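4.2 Cell layout and maintenance procedure

The bimanual cell used in this study was assembled at the Stendurgate site and is referred to below as the Mostau cell. It consists of two arms of the same type, mounted at the front corners of a white table, each fitted with a parallel gripper. Objects are picked from and placed into a single plastic bin set between the arms. Figure 3 shows the cell during a bin task. The table surface is left unmarked, and bin placement is checked in software against a stored outline before each session.

The arm bases are bolted to a steel subframe under the table. The spacing between base centers was set at 80 cm after an early trial with a wider spacing, in which neither arm could reach the far corners of the bin without coming close to its wrist limit. At 80 cm both arms reach the full bin floor, but their workspaces overlap, and collisions between grippers become possible. The motion planner (Zwahlen, version 3) therefore keeps a minimum clearance of 42 mm between the two gripper bodies. An arm that would enter this zone is held at its last waypoint until the other has withdrawn.

Most of the downtime in the first months came from gripper cables and not from the arms themselves. Each gripper is fed by a thin cable that leaves a small connector on the underside and loops back to the wrist. If the loop is too short, it pulls on the connector when the wrist turns. If it is too long, it can catch on the rim of the bin as the gripper descends. We settled on a free length of 18 cm, measured from the connector to the first clip, and checked it with the wrist at both ends of its allowed travel.
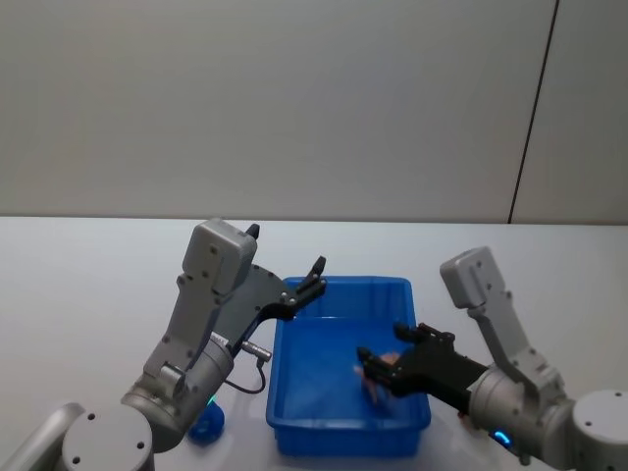
Wrist rotation was also limited in software to 180 degrees in total. This removes a small number of grasp poses from the planner, mainly those in which the fingers close along the long side of the bin. The loss was accepted, as the same objects could nearly always be reached with the opposite arm. After the change in August, no further connector failures were recorded.

Figure 3. The Mostau cell during a bin task, with the right gripper inside the bin and the left gripper open.

Maintenance follows a fixed order. With the arms parked and power removed, the finger screws are checked with a torque driver, left gripper first. The connectors are then inspected for play, and the cable loops are moved by hand to find stiff sections. Power is restored and each gripper is opened and closed through its full stroke while motor current is logged. A rise in current near the closed position usually means that debris has entered the finger guide - in our case, mostly fibers shed by the soft test objects. The guide is brushed out and the stroke is repeated.

Calibration is the last step. Each arm touches a probe block at several points, and the fitted base transform is compared with the stored one. If the two differ by more than the set tolerance, the base bolts are checked before any new transform is saved. Saving first was common practice in the early sessions and hid a loose bolt on the right base for several weeks.

The procedure takes about 42 minutes for one trained person. Amarachi Amadi carried out all maintenance reported here and kept the written log. The current version of the checklist, dated 6 January 2025, adds one item: the bin rim is inspected for nicks, which had been found to snag the cable covering during low approaches. Bins with visible damage are replaced from the Clenitz stock - repair was tried once and left a raised edge.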